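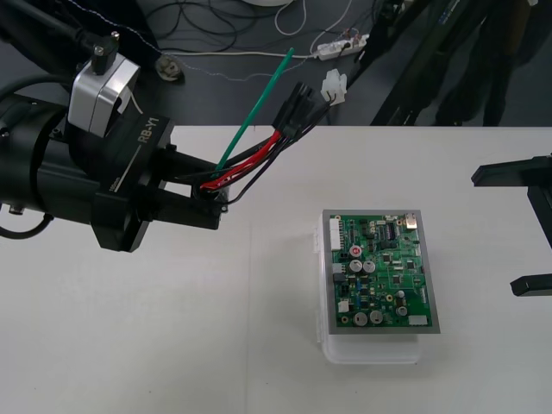
Home | Club nights | How-tos | Parts swap

Plugging in a harness with two arms

Our Mackay club has been stuck on this one since March, so I've written up what works for us. You'll want a board, a wire harness and a fair bit of patience!

1. Sit the board on a plastic container. The extra height helps the fingers get in underneath.

2. Close the first gripper on the bundled wires, well back from the connector. I used to grab too close and the plug would twist on me every time.

3. Bring the second arm in open and slow - we run ours at 30 per cent.

4. Line up, push, then tug gently. Save the poses before you touch anything else (ask me how I lost 16 of them).

Next up is the Tomen board, which has a tighter socket.

Related
Cable ties for beginners
Perska build diary
Grusberg heat notes

Contact us | Back to top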